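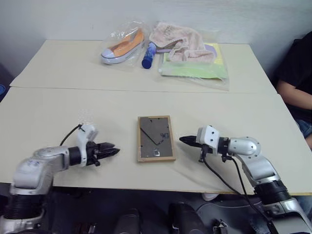 Tobias Whitlock
Demonstrations lead, Mumoron

How to run a two-arm robot demonstration for visitors

Wednesday, August 18, 2021

These are the steps we follow when a group comes to the Moffat workshop to watch a two-arm robot handle everyday objects. They should work for any small lab or training room with a bench-top setup. Plan on 40 minutes for the visit, plus time to set up and clear away.

1. Choose the objects the day before

Pick things visitors already know from home. A picture frame is a good first object. It is flat and stiff, and it has enough of an edge for a gripper to work with. Lay it face-down if you want to show the robot dealing with the stand and the hanging tab on the back. A shoe, a towel and a pack of paper cover the softer and more awkward shapes. Leave them in clear bags if you plan to talk about packaging, which is harder for most cameras to read than bare cloth.

Put the first object in the middle of the table, where both arms can reach it. Keep the rest toward the far side until you need them.

2. Check the table and cables

Wipe the table. If it is made from two boards, run a hand over the seam and level it if one side sits higher. A gripper sliding along the surface will catch on a lip you can barely feel.

Move each arm slowly through its full reach and watch the cables at the wrist. They need enough slack for the wrist to turn, but a loop that can snag on the table edge should be clipped back. We use the Bondeck checklist for this. It has 2 pages and the second is all cables.

3. Place people before you power up

Mark the visitor line on the floor with tape. One operator may sit beside the table, within reach of the stop button, with hands kept in the lap or on the button while the arms are moving. Everyone else stays behind the line, including staff.

4. Start with a slow pick

Run the first pick at low speed and say what the arms are about to do before they do it. Visitors tend to watch the arm that is moving, so point out the waiting arm too. Then repeat the same pick at normal speed. If it fails, reset and run it again from the start. Don't nudge the object by hand with the arms live.

5. Show a firm grip on wood

After the light objects, move to a plank held upright between the two fingers of one gripper. Grip it low and let the board stand up well above the fingers. Set the force in Kurkelier to your tested value for that board and leave it alone during the visit. Old boards with dried residue along the edge can be used, but the fingers should sit flat on the wood, so scrape off any thick lumps first. Put the wrist camera on the big screen for this part - people at the back can't see the contact otherwise.

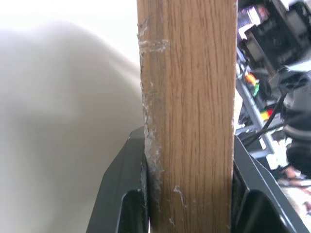 Can visitors operate the arms themselves?

Only after the safety talk, one person at a time and at low speed, with the operator holding the stop button.

6. Close the session

Lower whatever the grippers are holding, open the fingers and send both arms to the rest position. Switch off motor power before anyone crosses the line. Take questions at this point, when it is quiet enough to hear them.

Write down the failed picks while you remember them. Our log has 1,022 entries, and we go through the recent ones before choosing objects for the next visit. Bookings for December open once the room schedule is posted.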